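June 30, 2022

Back on the mat question today, and I think I'm finally happy with it! The old bench top was driving me up the wall (scratched, shiny, glare everywhere), so the dark gray mat from Hatden is down now and it covers nearly everything we use. It's so much easier on the eyes. The matte finish is what I wanted all along and a little red cube really pops on it.

It does have wrinkles though. Domingo Painemal says to roll it backwards around a tube overnight, I say put the heavy Quezada catalogs on it and go home. We'll try mine first, mostly to save me finding a tube.

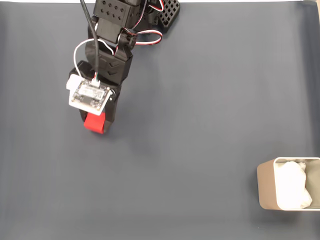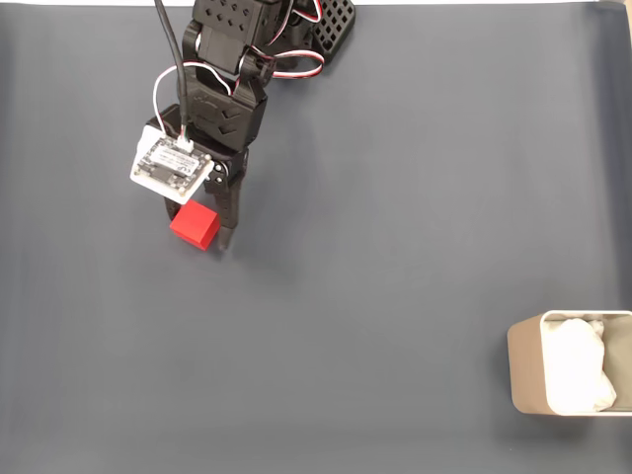
Dark gray mat in both. Red cube in the second, pale open-topped box at lower right in the first.

The box is the Cakari one, and I like it more than I expected to. Low enough to reach into, and the light color is hard to miss against the gray, even when I'm tired. I'd still like it nearer the middle, or at least a bit of tape so it goes back to the same spot every morning. Domingo wants white tape, I want something that peels off clean.

Still to do: order 30 more cubes from Zestis (red again please, the blue ones vanish on this gray), trim the mat where it stops short of the bench edge, and find out who has the good scissors. Mat cleaner is on shelf 9, behind the rags.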